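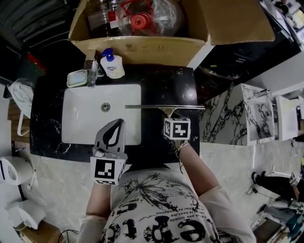

4 min read

The hard water of Penry

When I moved to Penry in May, my first kettle became white inside after 8 days. The town takes its water from chalk hills, and everybody here has an opinion about it. Dalal Ghanem, my neighbor, rinses her glasses with vinegar — she has done so since her wedding. At the sink, she told me, you learn to wipe right after washing your hands.
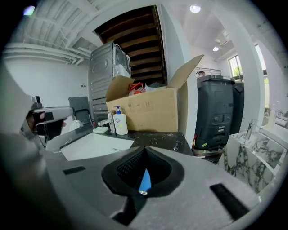

What the old bakers knew

Primo Donati never wanted a softener. His bread, he says, needs the chalk, and he pays 90 dollars a month for water he loves.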